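The Tokilik Crossing
A novel by Rónán Noonan
Book 2 of the Truvholm Cycle

Format: Paperback
Length: 600 pages
Publisher: Nodthorpe
Also available as an e-book and an unabridged audiobook

For 132 years, the freight station Truvholm has circled a dead star, trading fuel and water to ships that stop only long enough to fill their tanks. Its charter forbids any resident from leaving. Those born on the station are counted as part of its equipment, and the courts of the inner worlds have upheld that rule at every hearing.

Dolan is a records clerk on the lower decks. When a survey vessel named Tokilik arrives with no crew and a full set of docking permits, Dolan is assigned to enter its cargo in the station ledger. The permits carry the signature of an officer who has not yet been appointed. The ship's route plan ends at a world that appears on no chart, and 31 berths have been prepared in the names of people living on Truvholm. One of the berths is marked for Dolan.

The station council orders the vessel broken up for parts. Dolan has until the work crews reach the engine deck to decide whether to report the berths or to fill them — and to learn who sent a ship across such a distance for clerks, welders and children.

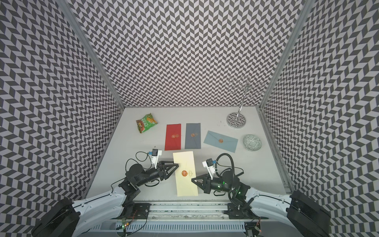

Do I need to read the first book before this one?

The Tokilik Crossing has its own main character and a complete story, and it may be read first. Readers who plan to read the whole series are advised to begin with Book 1, as the early chapters of this volume refer to the outcome of the council trial.

About this edition

The paperback contains the full text of the novel, a deck plan of Truvholm, and a short glossary of station terms. The text has been corrected by the author and replaces the earlier advance copy. Page numbers differ between the two, and reading groups should confirm that all members are using the same edition.

The audiobook is read by Nevzat Türkmen, who also narrated the first volume. The deck plan and glossary are supplied to audiobook customers as a separate download.

Availability

The paperback and e-book go on sale September 26, 2025. The audiobook will follow in February. Orders placed before publication are shipped on the day of release. Libraries and schools may order through their usual supplier or directly from Nodthorpe — direct orders must include a purchase order number and a delivery contact.

Damaged copies will be replaced at no charge when the order number is provided.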